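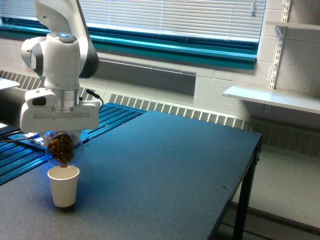

Thread: what I've learned from giving up my fancy coffee habit (sort of)

May 20, 2019

1/ Right, so last December I worked out what I was spending on takeaway coffee and had to go and have a little sit down. £700 in a year. On flat whites! I could have gone to Portugal. I could have had the boiler looked at, which it badly needs.

2/ So I made a rule. Coffee at home on work days, coffee out only at weekends or if someone else is paying. I'm still sticking to it, mostly. A few of you asked how, so here goes, and sorry in advance because I do go on.

3/ First thing, I bought cheap beans. Mistake. I got a huge bag from the cash and carry and it tasted like a wet fence. I drank the lot out of stubbornness and was in a bad mood until the middle of January.

4/ Then I tried the Sernura house blend, which they sell in the little shop behind the station. MUCH better. Bit chocolatey, nothing sour about it, and it's fine with milk. I'm not one of those people who can taste apricots in things. I can taste coffee.

5/ Grinding. I held out on buying a grinder for ages (where would it go? my kitchen is the size of a wardrobe) and had the shop grind it for me. Perfectly all right for the first few days and then it goes a bit flat. I've now got a hand grinder and I quite like it, gives me something to do while the kettle boils.

6/ My arm does ache though. If you've got a bad wrist get an electric one, they're noisy but they're quick.

7/ Recipe, such as it is: 15 grams of coffee for one big mug, in a cafetière, water just off the boil, leave it four minutes, push down slowly. If you push down fast you will be wiping the tiles. Ask me how I know.

8/ Yes, I weigh it. I laughed at my brother-in-law for years for weighing his and now I've got the scales out before I've got my glasses on. I've said sorry to him.

9/ Somebody's bound to ask about the freezer. I've tried it. Small bags, squeezed flat, taken out one at a time, and I can't tell the difference from fresh. What does NOT work is keeping one big bag in there and opening it every morning. It ends up tasting of peas.

10/ Cupboard is fine if you get through it quickly. Just not the cupboard over the cooker, and not a glass jar on the windowsill, however nice it looks with the sun on it. Mine was on the windowsill for a month. Lovely jar. Horrible coffee.

11/ Iced coffee for the summer people: make it strong the night before, let it cool, put it in the fridge in something with a lid. I leave it overnight and then forget and have it for lunch instead, so it's anything up to 24 hours, and it's still good. Ice, splash of milk, done.

12/ Now the bit I do miss, and it isn't the drink. It's the ten minutes. I used to go to the Leiva on the corner and sit in the window and not speak to a soul, and then walk to work feeling like a human being. Coffee at my own sink while looking at the washing up isn't the same thing at all.

13/ So what I do now is put it in a flask and drink it on the bench by the canal. Flask leaks a bit. There's a heron some mornings. He hasn't got any time for me.

14/ And I do still go to Leiva on Saturdays (and have the almond thing, £3.20, no regrets).

Oh and someone's just replied asking about decaf. Haven't found one I like yet, they all taste a bit papery to me. If you've got a good one PLEASE tell me, I'm awful after four o'clock and I'd love a cup with my tea.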